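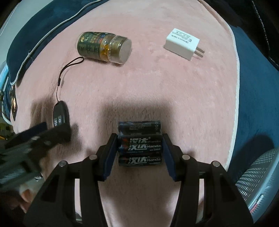 Grip faults: the Priltdale log doesn't say what they say it says

The Priltdale write-up on dropped and crushed objects has been going around, and I've now read it twice. The headline figure is 843 hand-held gripper recordings with 60 marked as faults. Fine. The trouble starts with the word "fault," which in this log covers a bottle that slipped, a finger pad that came out of line and an operator who simply gave up.

Batteries are the part I'd worry about. Three AA cells held one on top of another, with the pads pressing on the ends, is a very different job from picking up a single cell by its sides. The log files both under "small cylinder." A softgel bottle lying on a plush rug goes in there too. If you lump those together and then report one failure rate, you have a number that helps no one pick a grip force.

Then there is the pad question. Iordache, who supplied the pads for the trial, blames soft surfaces: the fingers sink into the pile, the operator squeezes harder to make up for it, and the load ends up on one edge. Could be. But Kasteck ran its own session on bare tabletop and still had 2 pads shift under load, and there's no pile to blame on a tabletop. I'd want to see the bolt torque before anybody orders new pads. Nobody recorded it.

The safety note bothers me more. It says metal pads are "acceptable for household cells" and leaves it there. Conductive pads across the two ends of a battery are half a short circuit -- the rest depends on what the arms are made of and whether the joints are insulated. The note gives no resistance reading. Ask for one in writing.

Dekwood says its revised pad will survive 800 grips without moving. On what object, on what surface, and checked by whom? The data sheet is silent on all three. A repeat trial is planned for June, supposedly with separate fault codes this time. Until then, our bench keeps to one cell per grip, held by the sides, and we retighten the joints before every session.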